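Can machines do our chores yet? Notes for the evening talk, Teronwood library, November

Start at 7 pm. Water on the desk. Speak slowly in the first five minutes, I always run.

Opening. Thank Mihret Lencho for the invitation and for fixing the projector. Say who I am: I repaired packaging machines for many years, and now I help small workshops decide if they should buy a robot or wait. Most of them should wait. Let people laugh if they want.

Ask the room: who has a machine at home that washes dishes? Many hands. Who has a machine that puts the dishes in and takes them out? No hands, I expect. This gap is my subject tonight.

Part one. What machines do well already.
The washing machine, the dishwasher, the bread machine. They work because we bring the work to them. The door is always in the same place. The plate stands in a slot. We do the difficult part with our hands before we press the button, and we do not call it work.
In a factory it is the same idea. When I was at Grerkon we had a line that packed 71 boxes in the time a person packed 14. But a person had to stand at the start and turn every carton the right way up. Tell the story of the wet cartons here, short version only.

Part two. What is hard.
Soft things. Shiny things. Clear things. Things that were not in the same place yesterday. A towel has no fixed shape, so the machine cannot learn it once and be finished. A glass is hard for a camera because the light goes through it, and hard for the fingers because it breaks.
Then there is the question of two hands. Watch yourself when you open a jar tomorrow morning. One hand holds, the other turns, and each one feels what the other is doing. We learn this when we are very small and forget that we learned it.

Pause here. Next slide. Give people time to look before I speak.

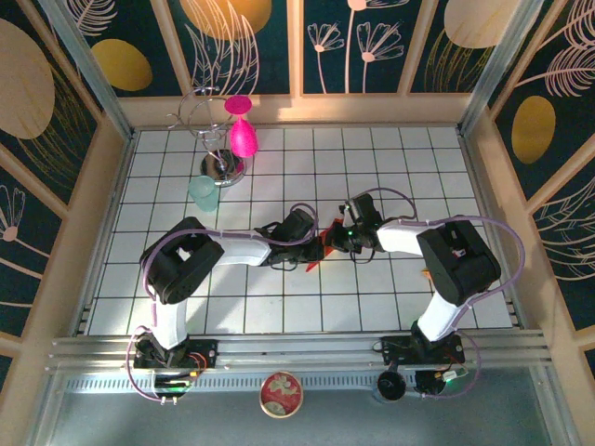

Two arms on one rail, their grippers meeting at a small red object. A pink wine glass hangs on the stand at the left.

Point to the middle first. Both grippers come to the same small object, and it has irregular edges, so there is no nice flat side to take it by. Two arms working so close must also not hit each other.
Then point to the wine glass, upside down on its wire holder, and the green plastic cup near it. Ask: how would you take the glass off without touching the wire? Let somebody answer. Usually a person says "by the stem," and then I ask how hard to squeeze. Nobody can give me a number. A machine needs something like a number.
Do not stay too long on this slide. Last time I spent half of the talk here.

Part three. Numbers from our own small test.
Hagos Mamo and I tried a single arm, the one we call Isar, in his workshop in spring. The job was to lift a cup from a table and put it on a shelf. We made 111 tries. It succeeded in 66. Say clearly that this was one arm, one table, and our own settings, so it is not a verdict on anybody's product.
Most failures were boring. The cup was turned a little, or the sun came in through the window. Hagos closed the curtain and it became better. For a home this is a real problem, because people like their curtains open.
If somebody asks about cost, I answer at the end.

Part four. So, yet or not yet?
My opinion: for one chore, in one prepared place, with a person near, yes. In a shop that does the same part all day, often yes. For a kitchen with children and a cat, not yet, and I will not guess a year. Eyvindur Laxdal thinks I am too careful. He may say so from the second row, and he is welcome.
Advice for workshop owners. Write down the dull job for one week before you look at any machine. How many times do you do it? How many times is the part in a strange position? If the second answer is "often," buy a better tray or a fixture first.

Questions. Repeat every question into the microphone. Sherif Abdel Hamid has the second microphone at the back. Likely ones: will it take my job, is it safe near a child, can it iron a shirt. For the shirt, tell them about my mother and the collar.

Finish by 8:15, the room must be locked at half past. Take the adapter home this time.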